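**Istville, Mar 5, 2019** – The Istville Lunch Swap is coming back for a second season, and this time Grarkdale is joining in! Starting this spring, anyone who lives or works in either town can cook a big batch of something they love, bring it to a swap table, and go home with a week of lunches made by their neighbors.

The idea is simple. You bring portions of one dish, and you leave with the same number of portions of other people's dishes. No money changes hands, and you don't have to be a great cook (lentil soup disappeared faster than anything else last year).

During the first season, people in Istville traded 2,316 lunches. Most were soups, stews and rice dishes, but there were also dumplings, stuffed peppers, cold noodles and one very popular potato pie that has since been requested by people who never even got to taste it. 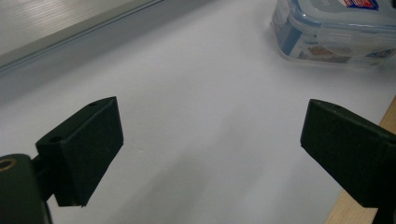
"I signed up because I was tired of my own sandwiches," said Leopoldo Bermúdez, who started the swap and still runs the sign-up list. "By January I was eating food I had never tried before, and I knew the names of people I'd been passing on the sidewalk for years. I can't wait to see what Grarkdale cooks."

**What's new this season**

Grarkdale gets its own swap table, with room for 59 households to start. The Istville table is growing too, and will now take up to 100. If you live in one town and work in the other, pick whichever table is easier to reach. You can switch later by sending a note.

Labels are changing as well. Last season's were handwritten, which was charming but sometimes hard to read by the time the food reached somebody's fridge. The new ones have space for the name of the dish, the date it was cooked, the full ingredient list and a line for reheating. Please fill in every line, even if your dish is plain rice and beans. 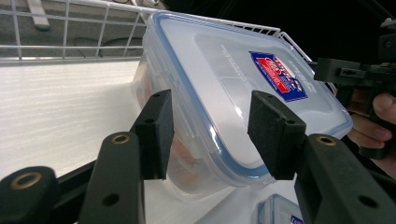
There will also be a meat-free section at both tables, set apart from everything else and with its own serving spoons for tastings. This was the most common request in the notes people sent in over the winter, and we're really glad to do it.

The recipe booklet is getting a second edition! It's called Mudatico, after the bean stew that gave the first one its name, and it will have recipes from both towns. Send yours in any form you like – typed, scribbled or dictated over the phone. If your grandmother measured in coffee cups, leave it in coffee cups and we'll test it.

**Before you cook**

Cool your food fully and keep it in the fridge until you leave home. Bring it in containers with lids that close tight, with your name on the bottom. Empties go back to their owners at the next swap, washed.

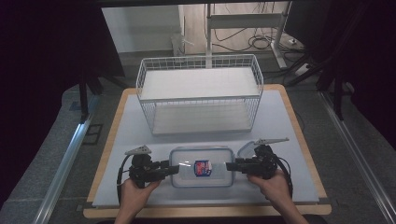
Dishes with raw egg or raw fish can't be swapped. Frozen portions are welcome as long as the label says so.

**How to join**

Sign-up sheets are at the Istville library front desk and at Pană, the bakery in Grarkdale. New members can come to 2 swaps just to look around and taste before they bring a dish of their own. Questions about ingredients, labels or the booklet can be left at either place, addressed to Leopoldo Bermúdez.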